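4. Setting up a story for serial release

Section 4 covers stories published in instalments, such as animal tales, bedtime serials and multi-part fables. For a story published whole, go to Section 3. You need an Author or Editor role in Zekdale. Contributors can write instalments but cannot schedule them.

4.1 Before you start

Have the following ready:
- the full text of at least the first two instalments
- a working title for the serial (it can be changed until the first instalment is released)
- the names of recurring characters, spelled as they will appear throughout

Note: Zekdale counts words, not characters. Headings and chapter epigraphs are included in the count. Author's notes are not.

4.2 Creating the serial

1. From the Shelf, select New, then Serial.
2. Enter the working title. The address of the serial is generated from the title at first release and does not follow later changes.
3. Choose a narrator setting. Storyteller displays the text in a single column with wide margins. Page displays it with indents and no space between paragraphs.
4. Set the instalment length. The default is 1,000 words. The lower limit is 600 words and the upper limit is 3,000.
5. Select Create.

The serial now appears on the Shelf with a grey spine. The spine turns green once an instalment has been scheduled.

Caution: Instalment length applies to the whole serial. If you lower the limit after instalments have been written, any that exceed the new limit are locked for editing until they are divided (see 4.5).

4.3 Adding recurring characters

The character list is used for spelling checks and for the "Previously" line at the head of each instalment.

1. Open the serial and select Characters.
2. Select Add and type the name. For animals and objects with no proper name, enter the form used by the narrator, including the article: the Badger, the Old Kettle.
3. Under Also called, enter nicknames and titles, separated by commas.
4. Set First appears to the correct instalment. Readers do not see a character's entry before that point.
5. Repeat for each character, then select Save list.

Accented letters are kept as typed. If a character is entered as Teófilo and appears in the text as Teofilo, the checker marks the second form but does not correct it.

Note: A character who dies, leaves or is turned into something else should stay on the list. Set Last appears instead. Deleting an entry removes it from the "Previously" line of every instalment, including those already released.

4.4 Loading and scheduling instalments

1. Select Instalments, then Load text. Plain text and rich text files are accepted. Footnotes are moved to the author's note.
2. Check that the scene breaks have come across. Zekdale recognizes three asterisks on a line of their own. A blank line is treated as an ordinary paragraph break.
3. Write or paste the "Previously" line. If the field is left empty, one is assembled from the last paragraph of the preceding instalment — the result should be read before release.
4. Set the release time in the serial's home time zone. Readers elsewhere see it converted.
5. Select Schedule.

An instalment can be withdrawn up to the minute of release. After release it can be corrected but not withdrawn, and subscribers are not notified of corrections.

4.5 Dividing a long instalment

1. Open the instalment and place the cursor at the start of a paragraph.
2. Select Divide here. The second part takes the next number and all later instalments move down by one.
3. Check the First appears and Last appears settings in the character list. These are not renumbered automatically.

Caution: Do not divide inside quoted speech that runs over more than one paragraph. The opening quotation mark is left without a close, and everything after it is read as dialogue by the audio preview.
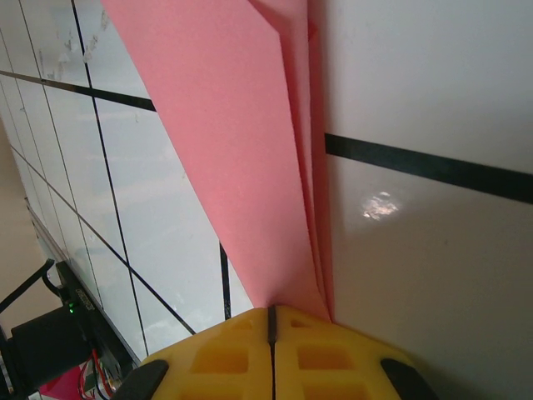
4.6 Previewing as a reader

1. Select Preview, then choose New reader or Returning reader. The "Previously" line is hidden from new readers on the first instalment only.
2. Page through to the end. The last screen should show the release time of the next instalment, or the words "The End" if Final instalment has been ticked.
3. To hear the text, select Audio. The preview stops after 700 words. This limit does not affect the published version.

If invented names are mispronounced, open the character list and fill in the Say as field using ordinary spelling. Stress is shown with capitals: "ti-COH-na" for Ticona, "LOO-lov" for Lulov.

4.7 Common problems

The spine stays grey after scheduling.
The serial has no cover colour. Open Appearance and choose one.

Instalments appear out of order.
Two instalments share a release time. Change one of them by at least a minute.

The checker marks a name that is on the list.
The possessive has been typed with a straight apostrophe in a text that otherwise uses curly ones. Run Tidy punctuation and check again.

For co-written serials, continue to Section 5.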